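Week 4 notes: choosing an arm kit (the bit we ran out of time for)

Right, picking up where I left off, with the Prument two-arm kit from Temik. Several of you asked whether it's worth the money for a project group. My answer is mostly yes, with some grumbles.

What you're buying is a pair of arms, grippers fitted, and a box of cable ties you will get through faster than you think. Joon-young and I had ours together in 13 hours. The leaflet says an afternoon, so make of that what you will!

Cabling is where I'd look first with any kit. Can you get at the wires without taking half the arm to bits? Openings in the links are a big help here, and coloured wires save a lot of swearing when you're tracing a fault. 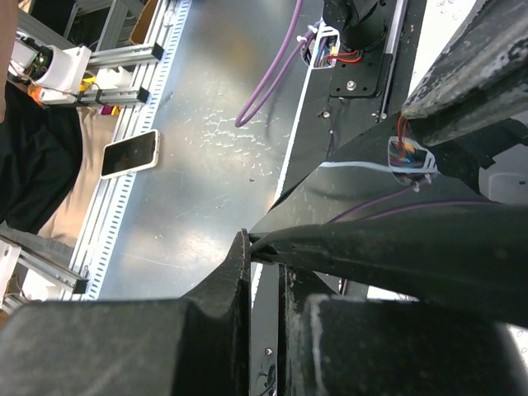 Next, the grippers. Chunky fingers are forgiving and they put up with knocks, but small flat things are a pain. Sajib tried picking up washers and got 2 out of 38, then went for lunch. If your project needs fine work, budget for thinner fingertips, or print your own (Kumudini has files she'll share if you ask nicely).

Watch the reach as well. With both arms working over one table they can meet in the middle, so set your limits before you run anything – please, before. The software lets you do this per joint. It's fiddly, and the menu is buried under Tools for some reason.

Support was decent. I wrote to Temik in December and had a proper reply from a person.

For next time, read the Pilarness spec sheet and jot down how its warranty differs.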